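Kitchen table reset and the cutlery caddy — tips for a small place

Quick one today, typing this between loads. A few of you asked how I keep the table from turning into a dump and what I do about cutlery now that the drawer is gone. So. Notes, in no real order.

START WITH THE TABLE

Clear to the back first, not off. Everything that doesn't belong gets pushed to the far edge. You want bare surface in front of you before you sort anything. Sorting on a full table = shuffling.

Then one wipe, warm water, drop of dish soap, well wrung cloth. Pale tabletops show every ring so go with the light, look from the side, go again where it's dull. Dry it. Skip the spray stuff on oiled wood.

Set a timer for 3 songs. When the music's over you stop, even if there's still junk at the back.

THE WIRE CADDY

Gave up on the plastic cutlery cup, it went slimy at the bottom every single week. Wire basket instead, stainless, rectangular, with a tall handle so you can carry it to the table in one go. Mine came from Dralley, the one with the feet. Any will do as long as:

— the gaps at the bottom are narrower than a chopstick tip. Check this in the shop. Take a chopstick with you, I did
— the handle doesn't wobble
— no sharp wire ends on the inside, run a finger round
— it fits under the tap

Spoons go in bowl up. Forks tines up if no kids, tines down if kids. Knives somewhere else, I keep ours on the magnet strip. Chopsticks thin end up, leaning, with room between them so air gets in.

Don't stuff it. A full caddy dries as badly as a cup. If you can't pull one spoon without the others coming too then half of it needs to go back in the cupboard.

WOODEN CHOPSTICKS

Wash by hand, quickly. No soaking! They swell and go fuzzy and then they split.

Rub lenghtwise with the soft side of the sponge. Stand them to dry overnight, don't put them away the same evening. If they smell sour, out. If there are dark specks that don't wash off, out. Ours last from one February to the next more or less, then I replace the lot and the old ones become plant stakes and paint stirrers.

Light ones and dark ones mixed up drives me mad so we only buy light now. Pairing takes no time when they're all the same length.

For little kids — let them load the caddy. Lay the chopsticks on the table, caddy in the middle, one hand holds the handle and the other one drops them in. Good slow job. Keeps them busy while you do the pan.

WATER SPOTS ON SPOONS

Hard water here. Splash of white vinegar in a bowl of warm water, dip, rinse, dry straight away with a flat cloth (not terry, it sheds). Same bowl does the wire caddy. Old toothbrush for the corners where the wires cross, that's where the gunk sits.

Once a month is plenty.

TRAYS

A flat metal tray at the back of the table is the best thing I've done this year. Anything with no home goes on the tray. Bags, receipts, the snack somebody opened. When the tray's full it gets emptied, and the rule is you can't put a second tray next to it. I tried that. You end up with two full trays.

Bomero do a nice shallow one but a baking sheet that's gone warped works the same.

CLEAR BAGS

Reuse the clear ones for anything small with parts. You see what's in there without opening it. Press the air out, fold the top over twice, tape. Write on the tape and not on the bag, then the bag can be used again.

TAPE

Fold the end under every time. Every time. A little tab, 2 seconds.

If the end is lost already, put the roll in the freezer for a bit, the edge lifts easier. Store rolls flat, on their side, never near the stove. Cheap paper tape for labels, the strong one for boxes only, Karton is the one I buy for moving and it is too strong for anything you want to open again without swearing.

BOTTLES

Soda goes to the back, cap tight, and away from the edge where the elbows are. Sticky ring under it? Warm wet cloth laid on top, leave it, come back, it wipes right off. Scraping scratches.

Squeezing the air out of a half empty bottle doesn't keep the fizz by the way. Cold and tightly closed does.

REMOTES AND GADGETS

Off the table before any water comes out. I keep a Kotian box on the shelf for them, lid off so people really use it. Wipe with a cloth that's barely damp, cotton bud between the buttons, never spray straight on.

ORDER I DO IT IN

Gadgets off. Push to back. Wipe. Dry. Caddy in the middle. Spoons, then chopsticks. Tray last, and only if I've got the energy.

Last week somebody asked about bamboo caddies. Had one. Mold by the second month, bottom went black. If you do want bamboo keep it for dry things like straws adn napkins, and lift it up now and then to look underneath.

Next time the drawer under the oven, I've been putting that off.
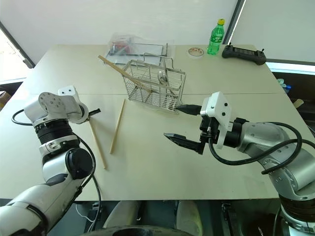 Oh and if your caddy has rubber feet, take them off when you do the vinegar dip, water gets stuck inside them. Let them dry on a towel and push them back on in the morning.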